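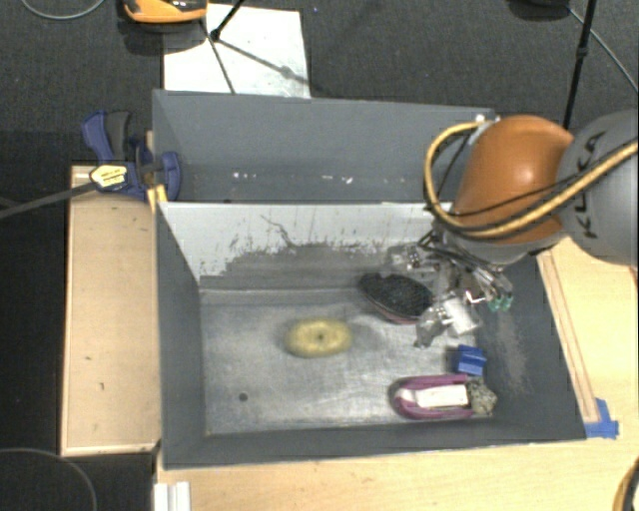

つかみ動作データ収集の記録 ギャラリー

読了時間:5分

プレルモント(Prermont)の実験室で続けている、箱からの取り出し動作のデータ収集をまとめたページです。学習用の事例を集める作業で、ロボットが箱の中の物をつかみ、持ち上げ、隣の区画へ移すまでを1件として記録しています。初めて作業に入る人と、データを受け取って学習に使う人の両方に向けて、写真の見どころと運用上の決まりを短く書きました。

アームと配線

アームはKUKA製で、橙色と灰色の外装です。黄色い太いケーブルは外装を斜めに横切り、橙色の部分の脇で輪を描いています。この輪の余裕がないと、手首を大きく回す動作のときにケーブルが引かれます。収録を始める前に、低速で可動範囲の端まで動かし、ケーブルが箱の縁や支柱に触れないことを確かめてください。触れた場合はその場で止め、取り回しを直してから最初の姿勢に戻します。

グリッパ

金属部品がむき出しのグリッパで、配線も外に出ています。収録用の設定ファイルでは「Kirik」という名前になっています。指先を交換したときは、閉じきった位置と開ききった位置を必ず取り直します。前の値のまま収録したデータは、つかんだかどうかの判定がずれるので学習には使いません。9月に取った分の一部はこの理由で外してあり、一覧では除外の印が付いています。

手前の箱

灰色の箱の底には、擦れた跡や引っかき傷がついています。傷や汚れは消さずに、そのまま使います。新しい箱だけで集めたデータで学習させたとき、傷のある底を物と取り違えてつかみに行く失敗が続いたためです。ただし、テープの切れ端や外れた部品が底に落ちている場合は、必ず取り除いてから始めます。底の小さな穴はふさがなくてかまいません。

箱の中の物

黄色いドーナツのような輪、ブラシか靴底のような黒っぽい楕円の物、角ばった青い小さなブロック、小さな靴に似た赤紫色の細長い物、石のような灰緑色の塊が入っています。形も表面の様子もばらばらになるように組み合わせるのが基本です。同じ組み合わせで続けるのは10件までとし、そのあとは少なくとも2個を入れ替えます。入れ替えた物の番号は、次の収録を始める前に記録表へ書いてください。

隅と壁ぎわ

灰緑色の塊は箱の隅の近くにあり、赤紫色の物の端に接しています。隅の物や、隣どうしが触れている物は、指を差し込むすき間が少なく、失敗の件数も多くなります。失敗した事例も捨てません。つかめなかった、途中で落とした、2個まとめて持ち上げた、の区別だけを付けて、成功例と同じ場所に保存します。物を手で中央へ寄せてやり直した場合は、続きとして扱わず、新しい1件として数えます。

仕切りと奥の区画

仕切りの壁は上のほうが白っぽく、下のほうは黒ずんで縁がざらついた跡になっています。その向こうの区画が移し先です。手前の箱が空になったら役割を入れ替え、今度は奥から手前へ移します。こうすると人が物を戻す手間が減り、長く続けて収録できます。仕切りの高さは設定ファイルに入っているので、箱を交換したら測り直してください。値が低いままだと、持ち上げた物が壁の上端に当たります。

固定具

箱の左の角は、青い持ち手のクランプで押さえています。物が壁ぎわにあるとグリッパが箱を押すことがあり、固定がゆるいと箱ごと動いてしまいます。箱の位置が変わると、それ以降の座標がすべてずれます。300件ごとに収録を止め、クランプの締まりと箱の位置を確かめます。ずれが見つかったら、前回の確認より後のデータに「位置要確認」と付けておいてください。

周辺の机と床

木の天板には、箱の手前の右角のそばに青いテープが貼ってあります。箱の脇には細い木の板もあります。学習に渡すときは箱の外側を切り落とした版と、周囲を残した版の両方を作ります。周囲を残した版では、机の上の物の位置が変わるだけで結果が変わることがあるため、収録の途中で工具や紙を置いたり片付けたりしないでください。動かす必要があるときは、収録の区切りまで待ちます。

記録の付け方

1件ごとに、開始時と終了時の画像、関節角度、指の開き、結果の区分を保存します。保存先はサボライネン(Savolainen)の共有領域で、収録日ごとにフォルダーを分けています。結果の区分は自動で入りますが、落下と空振りは取り違えが起きやすいので、人が画像を見て直します。迷った事例は「不明」のままでかまいません。無理にどちらかへ入れると、あとで直す側の手間が増えます。

ティルホルム(Tilholm)版との違い

ティルホルムで集めたデータは、箱が浅く、仕切りもありません。ファイルの形式は同じですが、移し先の座標の意味が違うため、混ぜて使うときは変換が必要です。整理番号1981までは古い形式で、指の開きが記録されていません。これより後の番号であれば、どちらの場所のデータも同じ手順で読み込めます。

最終更新:2024年4月1日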